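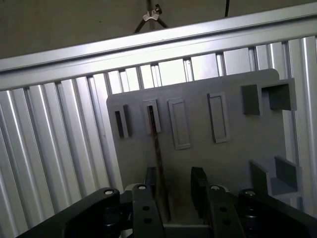 Why do onions make you cry?

When you cut an onion, it lets out a gas that drifts up to your eyes and stings them, so your eyes make tears to wash it away.

Home | Food | Animals | Space | Your Body | Ask Uzma

I'm Uzma Khokhar, and I cry at onions more than anyone I know. I grew up in Fillholm, where my mum made a giant pot of curry every February, and I was always the one on onion duty. I'd be sniffling before I'd even finished the first one!

So what's going on in there? An onion is made of tiny little rooms called cells. They're far too small to see without a microscope. Inside them the onion keeps some special chemicals with sulphur in them, and it keeps them away from a helper called an enzyme (say it like this: EN-zime). While the onion is whole, they don't meet.

Then along comes your knife and - squish - the walls break open. Everything mixes together and makes a new gas. It floats up through the air, and when it reaches the wet surface of your eyes it makes a very weak acid. Ouch! Your eyes have nerves that notice the sting and send a message to your brain, and your brain tells the tear glands above your eyes to get to work.

Onions don't do this to be mean, of course. They grow in the ground, where lots of hungry creatures would love a nibble. A mouthful of stinging onion is a pretty good way to tell a bug to go and eat something else.

Can you stop the tears? You can try. Ask a grown-up to help with the cutting, and pop the onion in the fridge for a while first. The gas gets made more slowly when the onion is cold. A sharp knife squashes fewer cells than a blunt one, so that's a job for the grown-up too. Swimming goggles work really well (my brother wears his green ones and looks ridiculous). Some people hold a piece of bread in their mouth. I've tried it, and all I got was soggy bread.

Cooked onions don't sting, by the way. Heat stops the enzyme from doing its job, and the flavour turns soft and sweet. That's my favourite part - the smell of onions frying in butter when I walk in the door at 5 o'clock.

Next time I'm answering a question from a reader in Imotlow, who wants to know why popcorn pops.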